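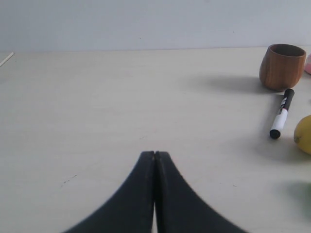
A small brown wooden cup at the back of the craft room table.

Home | News | Craft Room | Swap Shelf | Contact

Cups, sticks and the long table

Quick one this month, the newsletter goes to print at 8 and I still have the bus times to do.

The small wooden cups are in. The Mekora order finally showed up in February, one carton, well packed, paper everywhere. The cup is a nice shape — rounded, a bit like a little barrel, fatter in the middle and pulled in at the rim and the foot. Sits well in the hand. Darker inside than out. Left bare for now so people can choose what to do with theirs.

A few have asked what they're for. Whatever you like. Pencils, if they're short. Toothpicks. Buttons. Seeds waiting for spring. I wouldn't drink out of one until it's been oiled properly with something food safe, and even then not coffee. The finishing handout is in the blue folder, last page. Please put it back after, it went missing twice in the fall.

Finishing night is the usual slot, doors at 7. Bring a rag and an old shirt. Oil, wax and fine sandpaper provided. If you want color, bring your own stain and do it at the far end, not next to someone who's waxing. We learned that with the spoons.

What to do, short version:

Sand lightly, with the grain. Outside first, then the rim. The curve is the fiddly bit, wrap the paper around your finger and go slow. Wipe off the dust. Thin coat of oil. Wait. Wipe again. Second coat at home the next day if you can stand the smell. Inside is harder to reach, a bit of rag on the end of a stick does it.

Which brings me to sticks. We go through a lot of them, stirring, dabbing, holding things up while they dry. Please put used ones in the trash and clean ones back in the jar. Not on the table by the wall. They roll back there and then someone finds them with a sleeve full of varnish.

The table. It's a pale top and it shows everything, every speck and scuff. Some of it will come off with a damp cloth and a drop of dish soap. Some won't. Please don't go at it with the green scourer, it leaves a dull patch and then we have a dull patch forever. Put newspaper down before oil comes out. There is a whole stack under the sink, mostly old Wurnport weeklies, use them up.

Also please clear as you go. It's so much nicer to come in to a bare table and a plain wall and just start. Last session I spent the first part of the evening scraping off glue that was not mine.

Money — we've got 360 in the materials tin after the order, so no increase in the session fee before summer. The Traltasov people have offered us offcuts again if someone with a truck can fetch them. Small stuff mostly, good for coasters and pegs, too short for shelves. Tell the desk if you can drive.

The Pop table is also back on for the spring fair, same corner as last year. Finished cups welcome for it, or keep yours, no pressure. If you are giving one, write your name on a bit of tape on the bottom so we know who to thank. Drop off by the 28th, in the box by the coat hooks. Not loose on the shelf please, they get mixed in with the swap things and somebody takes them home in good faith.

Still wanted: clean rags (cotton, no fleece), jars with lids that acutally fit, a lamp with a bendy neck for the dark end, and a broom. The old broom is done.

More next month, including the basket weaving dates if I get them in time. Spaces for that fill up fast so put you name down early at the desk.

Next | Previous | Back to News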